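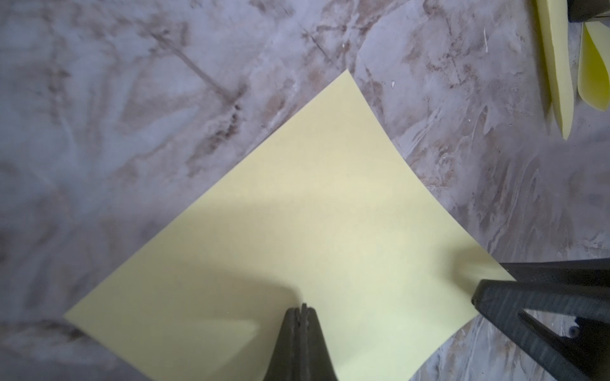

What does the Lultari home blood pressure monitor do with a reading once the cuff has released?
It sends the reading to the household account, where it is kept for 24 months and then withdrawn.

So read the first page of the booklet, and the tenant of the upper flat at Putcombe read it twice before fitting the cuff. The monitor had been issued to all residents of the building under the terms of the Grimow Wellness Agreement. Residents were requested to take one reading each morning, seated, with both feet on the floor. Conversation during the reading was discouraged.

The first reading was unremarkable. The account acknowledged it in the customary form: "Your measurement has been received. No action is required." The tenant put the monitor back in its drawer and went to work.

On the ninth morning the account showed two readings. The first had been taken at 6:40, by the tenant, at the kitchen table. The second had been taken at 3:15, when the tenant was asleep and the monitor was in the drawer. It was a good reading, lower than any the tenant had achieved.

The tenant wrote to the Office of Resident Measurement, as the booklet directed, and received a reply within the hour.

"We thank you for your inquiry. The Office has examined the entry and finds it to be complete. Entries that are complete are not subject to removal. Should you wish to contest the entry, please submit form 532, together with a statement of your whereabouts."

The tenant's statement was a single line: in bed. The form was returned. Under the heading Corroboration the tenant had written nothing, and the Office regretted that nothing could not be accepted.

The night readings continued through January. They came at 3:15, and they were steady. The tenant's own readings began to climb, and on one poor morning the account added a remark in smaller type: "The other user of this device is making excellent progress."

The tenant took out the battery that evening and left it on the windowsill. The reading arrived all the same.

It was then that the tenant consulted the back of the booklet, where the previous installations of the device were recorded. There was one. The monitor had been assigned to the upper flat, to a resident entered only under the family name Hägglund, who had enrolled for 30 months and had completed 24 of them. The remaining months were marked as outstanding. A note explained that enrollment could not be shortened by the departure of the participant - the word was given without further definition.

The tenant considered form 532 again and did not fill it out. At 3:10 the following morning the tenant got up, put the monitor on the kitchen table with the cuff open beside it, and drew out the second chair. The tube was straightened so that it would not kink. The tenant sat down opposite, feet on the floor, and did not speak.

At 3:15 the cuff closed on the air and began to fill. The pump ran for its usual time and stopped. The display gave a systolic figure of 100, and the account sent its acknowledgment to the household.

"Your measurement has been received. Both users were correctly seated."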